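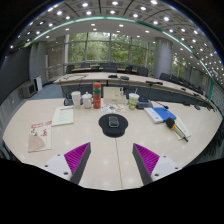

**Can I leave my things on the big table in the Noonan room over lunch?**

Yes, please do, as long as you have the room booked for the afternoon too. Plenty of people leave a mug and a mouse behind to hold their spot, and we're perfectly happy with that. If another group is coming in at 2, though, we'd ask you to take everything with you (bottles and cups as well!) so they can spread out.

**Are drinks allowed?**

They are, and we'd hate to sit through a long meeting without one ourselves. A cup with a lid is kindest to the wood. If you do spill, wipe it up right away with a soft dry cloth and let the front desk know. Please don't use spray cleaner, which leaves a cloudy patch that takes us ages to buff out.

**Do I need to bring a mouse pad?**

It's a good idea if you'll be working for more than an hour or so. One with a wrist rest is lovely at this table, which is a little high for some folks. We keep 2 spares at the desk, first come, first served.

**I left something behind. Where would it be?**

Most likely in the cupboard outside room 310, where we keep lost items for roughly 59 days. Ask for Eoin Rafferty, who has the key, and tell him what it looks like. Printed sheets go in the tray by the door.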